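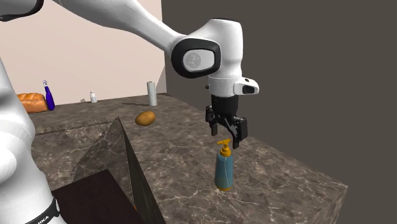

I've been using the Trokura buyer's binder for my apartment hunt in Kirkville since February, and I like it a lot more than I thought I would! It's a fat ring binder with tabs for viewings, loan papers, inspections and closing, plus a pad of tear-off viewing sheets (you get one sheet per place). My favorite part is the kitchen sheet, which asks dull things I'd never think to ask, like where the outlets are and whether there's space on the counter for the stuff you use every day. A pump bottle standing on a counter doesn't sound like much, but add a kettle and a toaster and you're out of room fast – I crossed off 2 places that way.

The loan section is the weak spot. It has one page for comparing lenders and I had four offers, so I ended up taping extra paper in. Trilok Saxena at Grewal, my agent, flipped through it and said the closing checklist was solid but skipped the HOA documents completely. Pretty big miss if you're buying a condo!

The rings are stiff too, and the pocket in the back already has a tear. Still, I had every inspection note in one place when I made my offer on the Prandport Street unit, and I got $1000 off for the bad window seals. Four stars out of 5. I'd buy it again, but get extra lender pages if they ever sell them.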